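Basket weaving in Hundon

Basket weaving is the oldest craft still going in Hundon, and I've been writing this entry on and off since August, mostly because the old one was four lines long and got the river wrong. It's the Endik, not the Memimen! The Memimen has no willow to speak of.

The parish had 886 people at the last count I trust, and at one time nearly 2,000, when the willow beds ran right down to the mill. An old sales ledger lists 1,444 baskets sent off in a single year, most of them plain square things for eggs and fish. I'd love to know where they all ended up. 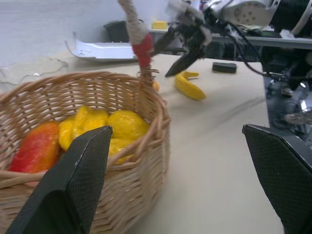
Handles are where Hundon makers like to show off. The usual method is to push a thick rod down into the side, bend it over while it's still damp and wrap it so it's kind to the hand (my own first try sprang out and hit the lamp). Wrapping can be willow skin, cane or string, and some people mix them, like the round basket of fruit with pale twine round the top of its handle and a band of red lower down, just above the braided rim. Older makers sniff at colour. I rather like it.

There are 3 local shapes — the round, the square and the Lü, a long shallow tray for drying herbs. The Lü is the hard one, as the base tends to warp. Soak the rods overnight, longer if they're brown willow with the bark left on, and keep a wet cloth over whatever you aren't using.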